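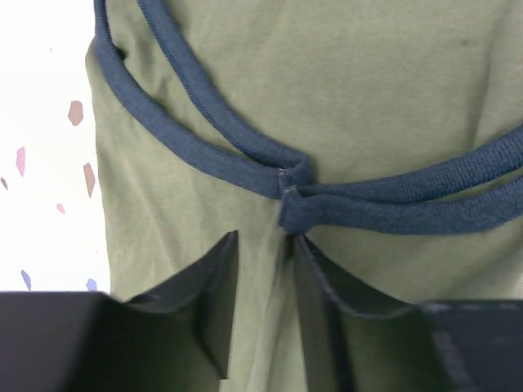 What should we budget for spare gripper fingers on a garment-handling arm in the first year?
Plan on two full sets per arm, plus one set per arm for each additional shift.

Faisal Hayat
Posted 2024-04-02
We are costing a two-arm cell for sorting and folding knitwear. Navbridge quoted the arms and controllers but left consumables as a blank line. Indden lists fingertips at $39 a pair, or $80 with the coated pads. Single shift, over 200 garments a day. I need a figure before the August capital round.

Talpur
The two sets above match our experience on a single shift. Take the coated pads if you handle ribbed or knit trim. Put fingers under operating, not capital, or finance will ask you to depreciate a $39 part. I would also ask Navbridge for:
– lead time on fingers, in writing
– mounting screws, sold separately on our order at $192 for the service kit
– whether wrist camera calibration is included after a finger change
The last item cost us more in labour than the parts did.

kmd_fold
just buy the cheap ones

Diltia
Depends on your fabric. Heavy fleece wore our pads faster than jersey did. Ask for a loan set and run your own garments for a month before you commit to a colour-coded stock system like we did – ours is still half empty.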